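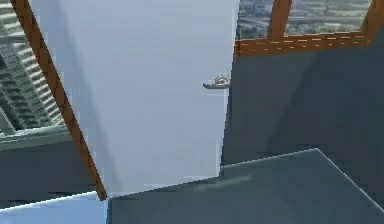
Amissah Household Automation Support
Ticket history, printable view

Subject: Simulated apartment tasks stall before first contact with work surface
Product: Kakberg task planner, simulation package
Site: Rondov evaluation office
Submitted by: Bheki Molefe
Priority: Normal
Opened: Jan 24, 2025
Status: Closed – partial resolution, see final entry

Initial report

Our office is evaluating whether the planner can be trusted with light domestic work in furnished rental units. The work under consideration is surface wiping, clearing a table after a meal, and putting away small items. All trials to date have been carried out in simulation, using the high-rise apartment supplied with the package. No physical unit has been ordered, and none will be until the simulated results support it.

In the most recent batch of 40 wiping trials, 11 ended with the planner reporting "no reachable surface" and stopping. The remaining trials ran to the end, although the cleaned area was in several cases smaller than requested. The failures are not tied to one starting position. The same starting position may succeed in one trial and fail in the next.

We request an explanation of the message and guidance on whether our settings are at fault. The settings are those in the installation guide, except that the time limit has been raised to 195 seconds.

Support, first response

Thank you for the report. The message is produced when the planner cannot fit a flat plane of sufficient size to what its camera sees. It does not refer to the length of the arm, and we accept that the wording is misleading.

The rendered view attached to this ticket is helpful. It is dominated by a tall pale wall and large dark slate panels, with the flat dark surface only at the bottom and seen at a steep angle. The dark surface and the dark panel behind it are close in color, and a thin lighter line is the main thing separating them along the slanted right side. A view of this kind offers the plane fitter very little to work with.

Please carry out the following and report the results.

1. Confirm that the viewpoint is reset between trials. The setting is found under Session, Start State.
2. Run 20 trials with the viewpoint fixed and the surface near the middle of the view.
3. Run the same number with the viewpoint left as it is now.
4. Return both logs. Do not change the time limit between the two sets.

Reply from site

The viewpoint was not being reset. Each trial began from wherever the previous trial had finished, which accounts for the variation described in our first message. The reset has now been enabled for the first set and left off for the second, as instructed.

With the viewpoint fixed, every trial found the surface. With the viewpoint left alone, four did not. Both logs have been uploaded.

A second matter came up in review. In two of the logs the planner marked a small object for pickup at the boundary between the pale wall and the dark panel on the right. The object is silver-grey, with a flat base and a rounded top, and our staff did not agree on what it is. One reviewer took it for a fitting. If it is a fitting, the planner should not attempt to remove it. In a real unit, an attempt of this kind could cause damage for which our office would be responsible.

Support, second response

The results of the two sets are clear and we are satisfied that the stalls come from the missing reset. The default will be changed in the next release so that the reset is enabled unless the operator turns it off.

With regard to the small object, we have not been able to establish from the rendered view alone what it is. It may be part of the room or part of the machinery. The planner currently treats any small raised shape with a clear outline as a candidate for pickup. This is a known limit. A person tidying a room knows from long habit which things come loose and which do not. The planner has no such habit and depends on the object list supplied with the room.

As an interim measure, open the object list and set the default for unlisted shapes to "leave in place". The planner will then log such shapes without approaching them. The cost is that some items which ought to be put away will be left where they are.

We would also draw attention to the jagged edges along the left border of the right-hand panel and along the lower edge of the wall. These come from the rendering. They can add error to the estimated boundary of a surface, and may contribute to the reduced wiping area mentioned in the initial report. Raising the render quality from Draft to Standard is advised. Trials will take longer to run.

Reply from site

Both changes have been made. In a further short batch no stalls were recorded, and no unlisted shape was approached. The wiped area has improved but still falls short of the requested area near the far corner of the surface.

For our own purposes, we have recorded wiping as suitable for supervised trials in the Navby unit. Clearing and putting away remain unsuitable. We do not consider it acceptable for a system to be safe only when it declines to touch things, and we ask that this view be passed to the product team.

Support, closing entry

The comment has been forwarded. The shortfall at the far corner has been separated into its own ticket and assigned to the surface coverage group. The misleading message will read "no flat surface found in view" from the next release onward.

This ticket is closed. Replies sent to it will reopen it automatically.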